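About Pellow

Pellow is a small company that collects demonstrations of household work for robot learning. Our customers are research laboratories and robot makers who train their own models and need many good examples of what hands do in a real home. We do not build robots and we do not train the final models. We record, check, label and deliver.

How we started

The company was founded in January by Elaheh Ebrahimi, after several years in a university laboratory where she worked on grasping. In that laboratory there was one table, one lamp and the same wooden blocks every day. The model learned the blocks very well. When the arm was moved to the kitchen of the department, it could not pick up a saucer. From this experience came the idea to go where the dishes already are.

We began with 6 people and one kitchen. The first project, Witon, was only about opening drawers and closing them again. It was slow work and we threw away many of the recordings, but we still use the checklist which we wrote at that time.

What we do now

Our main project at present is called Urkine. It is about plates and bowls after a meal: taking them, holding them, turning them, bringing them to the sink. The operators carry hand-held grippers with the camera on the tool, so the recording shows the work from the side of the gripper. We ask for dishes with real food residue on them, in kitchens where the bottles and jars stay on the counter.

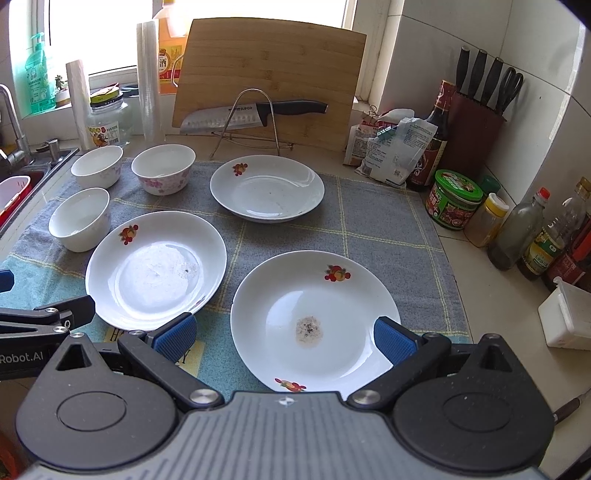

Urkine, plate task: holding a white plate by the rim.

A plate looks like an easy object, and for a person it is. For a gripper, the rim is thin, the glaze is slippery and the light from a window makes bright spots which move when the plate moves. For this reason we record the same task with plates of different depth and different decoration, in the morning and in the afternoon. We also keep the attempts where the grip was bad and had to be corrected. Many customers ask for exactly these.

Each operator is trained for 4 days before the recordings are counted. During the training we look together at the recordings and speak about speed, the angle of approach and where the fingers should touch. An operator who is too fast makes examples that are hard to learn from, and one who is too careful makes movements that no person would make at home. It takes some time to find the middle. 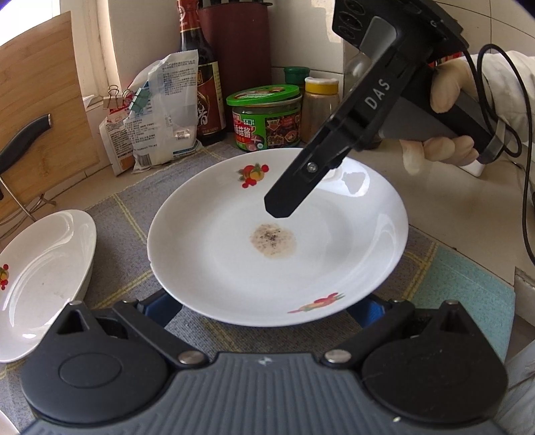

Two hand-held grippers at work on a round plate, operator's glove at right.

Work with two tools is the newest part of Urkine. The two recordings must agree in time, and each step has to be labeled for both hands. Our labeling guide for this part was rewritten on 8 July 2026, and customers who received the earlier version can ask us for the new one without cost.

How we check

Every recording is watched in full by a person who did not make it. The reviewer marks the beginning and the end of each action, writes one short sentence about it, and decides if it is accepted, repaired or removed. The present release of Urkine contains 1,554 accepted demonstrations. Nearly 100 more wait for a second review, mostly because the two reviewers did not agree about where an action ends.

The homes

We record only in homes where the owner has signed our agreement, and we pay for each session. Faces, letters and family photos are put away before we begin. If an owner changes their mind later, we delete the recordings from our storage and inform the customers.

Partners

The storage and the delivery of the data are done together with Hosseinzadeh, a family-owned hosting company which has helped us from the first project.

Work with us

We are looking for operators and reviewers. Experience with robots is not needed. Patience is needed, and also a steady hand. Please write to us through the contact form and tell us which languages you speak and which hours are good for you. Laboratories can use the same form to ask for a sample of Urkine.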